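Dumholm Folding Work Table

Home > Tables > Folding and Trestle > Dumholm

Item no. 645
Ships flat in one carton
Usually leaves our warehouse in two working days

The Dumholm is a folding table for people who need a proper work surface some of the time and the floor space the rest of the time. It comes with a light gray top, two steel trestle legs and a pair of locking braces. There is nothing to assemble. Unfold the legs, push the braces down until they click, and turn it over.

We started making it in June as a replacement for the older Turero table, which had a thinner top and a center brace that got in the way of people's knees. The Dumholm has no center brace. The legs are set in from the ends so a chair fits on every side, and two tables can be pushed together without the feet touching.

The top

The surface is a matte laminate, the same on both faces, with a sealed edge band all the way around. It wipes clean with a damp cloth and a little dish soap. Coffee, flour, butter and most marker inks come off easily. Please don't use scouring pads or bleach on it. Hot pans need a trivet - the laminate will mark if something straight from the oven is left on it.

Light gray is the only color we stock. We did try a white top, but it showed every pencil line, and the dark one showed every crumb. 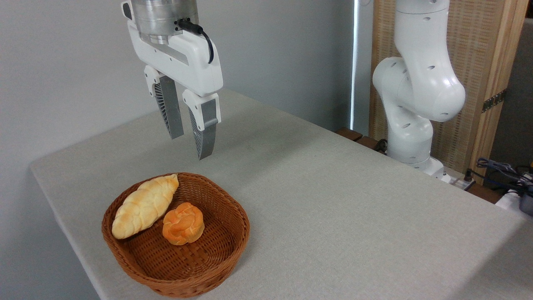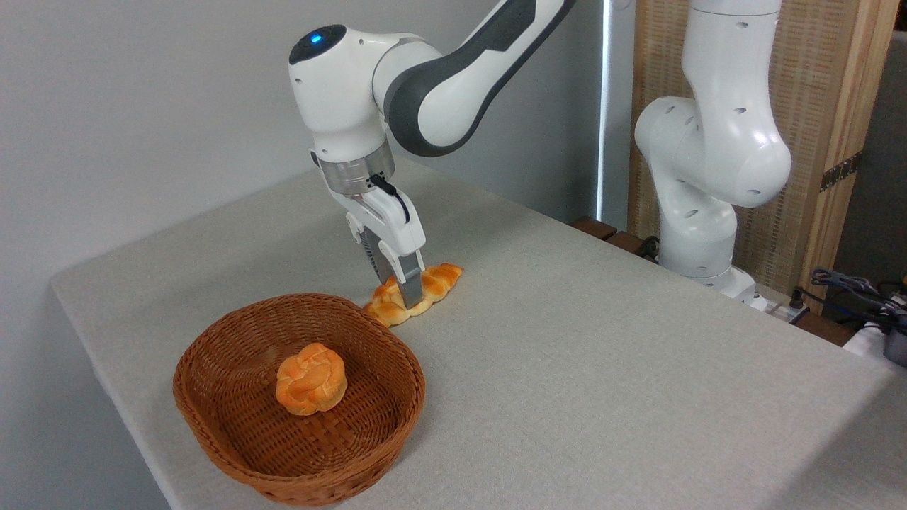

Load and stability

Each table is rated for up to 235 pounds, spread evenly. That covers sewing machines, stand mixers, printers and most bench tools. It isn't meant to be sat or stood on. If your floor is uneven, the feet screw in and out by hand, and the lock nut under each foot keeps them where you set them.

Oskari Tuominen, who drew the leg frame, recommends checking the lock nuts again after the first week of use. They settle slightly and then stay put.

Storage

Folded, the table stands on its long edge and takes up little more room than an ironing board. There is a strap to keep the legs closed and a hand slot in one side for carrying. The wall hook is sold separately (item no. 666) and fits one table per hook. Use screws suited to your wall; none are supplied.

In the carton

Table with legs attached
Storage strap
Spare foot with lock nut
Instruction sheet

Customer comments

"I use it for cutting fabric and then it goes behind the door. Wish the strap were a bit longer." - Thirumalai Menon

"Solid enough. Mine arrived with a scuff on one leg and they sent a new leg without any fuss." - Arvo Pesonen

"We have four in the bakery classroom. Easy to clean. The hand slot has a slightly sharp inside edge, I rubbed it down with fine sandpaper." - Sakda Chaimongkol

Reply from the shop: the hand slot is now rounded on all new tables. If yours is an older one, write to us and we will send a snap-in grip.

Returns and spare parts

Unused tables can be sent back within 30 days in the original carton. Feet, nuts, braces and straps are all available as spare parts, and they fit the Turero as well. For bulk orders, contact Valtteri Kauppinen at the sales desk and include your delivery address.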